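Home Skills at Virnidcombe, handout 4: The mixed basket

Welcome back! Last time Na-rae Yeo had us sorting dry goods, and now we get to the fun part – one basket, with food and tableware in together. A plate on its edge makes a lovely back wall. Lean a bag of crisps against it and tuck the bowl into a front corner.
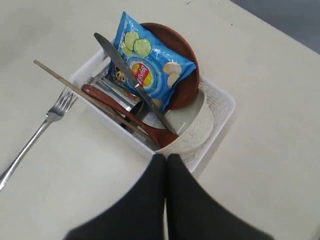
Long thin things go in last. Chopsticks and knives love to poke out over the rim, so try them at a few angles and see what settles.

Then unpack it all and start again! Put each piece of cutlery flat on the table, well clear of the basket. 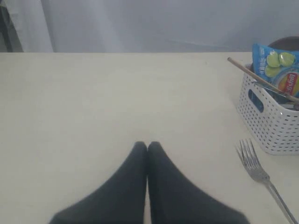 You have 16 minutes for 2 full rounds. Swap partners at half time, please – Fatemeh Yazdani will call it. Bring a tea towel next session.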